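Oct 8, 2018

The packing shed at Jirndale got its new system in May, and I've put off writing about it because I wanted to be fair. I've had enough time now.

Thampi, the firm that sold it to us, said it would take the dull part of the job away. Baskets get moved and lined up without anyone bending for them, and we do the bit that needs eyes. There were 14 of us on the gift bench then. There are ten now. The other four went over to Rondon, which is 35 minutes further for most of them, and Coralie Hapeta gave it a month and quit.

I asked Mathias Eberhard, our supervisor, what we'd gained. He said 97 per cent of orders leave on the day they come in. I asked what it was before. He's going to get back to me.
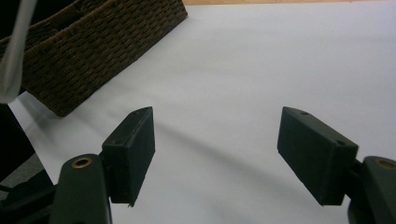 Vol. 4, No. 14

A dark brown wicker basket is a harder thing to pick up than the sales people let on. The weave has ridges, and no two rims feel quite the same under your hand. I've lifted thousands of them and I still get it wrong when I'm tired. So I'm not laughing at a pair of green plastic fingers for having to learn it. I just don't see why my pay rise has to wait while they do.

What has changed most is the talk. We used to face each other across the bench - now we stand in a line, and my neighbour is a good three metres off. My shoulders are better, I'll admit that. Pomidville is meant to get the same setup next, and a bloke from there rang to ask me if he should worry. I told him to get his hours in writing.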